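Shelf stocking by robot

Shelf stocking by robot is the use of a mechanical arm to put packaged goods on a shelf, take them off again, or straighten the ones customers have moved. It has been described as nearly ready for longer than most of the packages involved have existed.

Groceries are a favorite test because they look easy. Boxes have flat sides and printed fronts. Pouches have neither the stiffness nor the good manners of a box, and a shelf of granola usually holds both, packed close enough that a gripper has to come down from above. 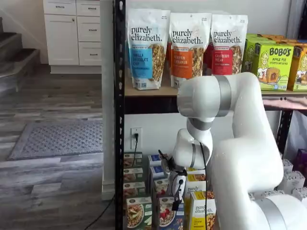

Prakash Chacko has objected that speed is the wrong thing to measure, and that a store would happily take a slow arm that worked all night if someone didn't have to stay up with it.

Reported results vary with who is reporting. Rindance ran 4,000 picks from a crowded shelf and counted 3,817 as successful, a figure that includes boxes set down facing the wall. Dundico, using stricter rules, stopped its own trial after 1,036 picks and has not said why. Both firms chose the products themselves — a courtesy few supermarkets extend.

The hard part is the lower shelf. The arm must reach under the board above without knocking it, work between tall boxes, and keep its own cable out of the breakfast food. A teenager on a first shift does this while looking at something else.
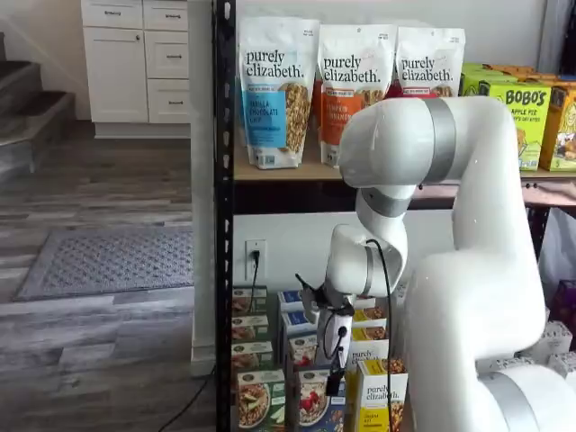 Use in the home

Pantries are harder still. They have no shelf plan, and the cereal is often open. Harkance sold a kitchen arm for two years and then moved into warehouse work, where the boxes are closed and the customers complain in writing.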